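The Long Table at Fetham

Last September we painted the wall of our back room, and in spring we finally moved the gray table next to it. The shelves are not ready yet. 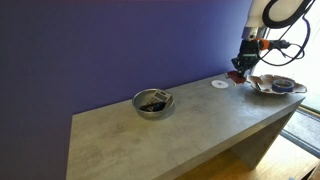
The gray table against the purple-blue wall, with the calculator in the steel bowl.

Cúc Văn chose the color from 5 samples and I was against it - now I like it very much. The table has a cloudy surface, similar to concrete, and it stands close to the window. The bowl is for small things which we always lose. Please return the calculator to it after use.

Nga Lâm, 5 April 2024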